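Setting up a floor in the simulator before you build the real thing

I put off simulating my little shop rover for months, and I wish I'd started back in November. The build is called Drotden, it's a two-wheel base with a camera tilted down at the floor, and everything below was done on my bench laptop.

Start with the floor. Load a room, then swap the default flat gray for a mottled concrete texture. Plain gray gives the camera nothing to track – mine drifted all over the place! Add a window light too, so you get some hard-edged bright patches. 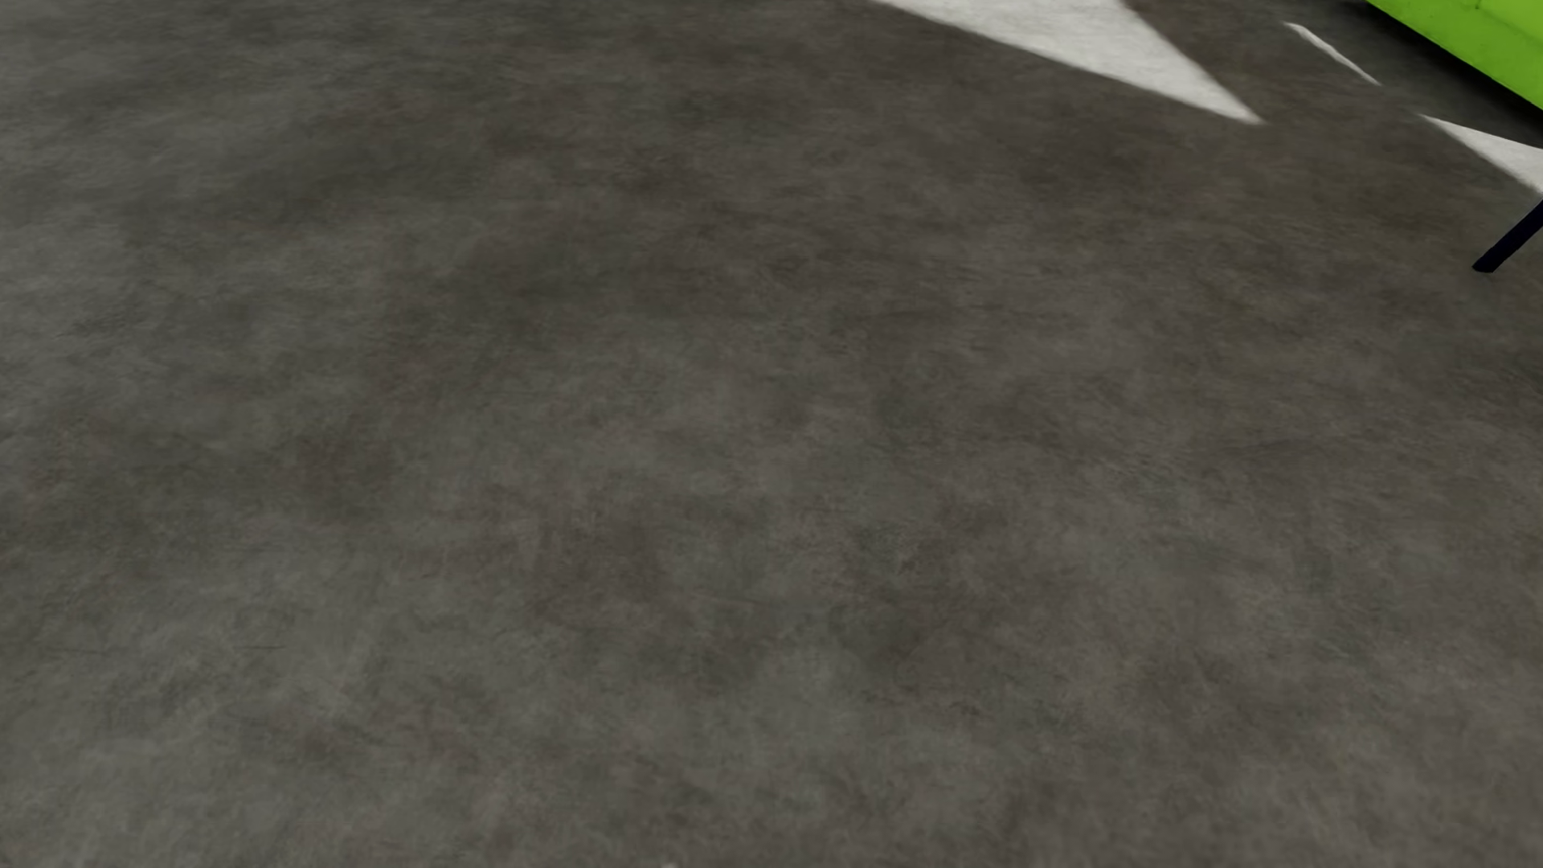
Next, set the camera tilt. I went down in steps of 5 degrees and saved a view at each one. Then run 600 frames with the wheels locked. If the position estimate wanders, lower the exposure and try again (it took me 22 tries, so be patient).

Once it sits still, drive a slow square and check where it ends up. Save the settings file before you touch anything else.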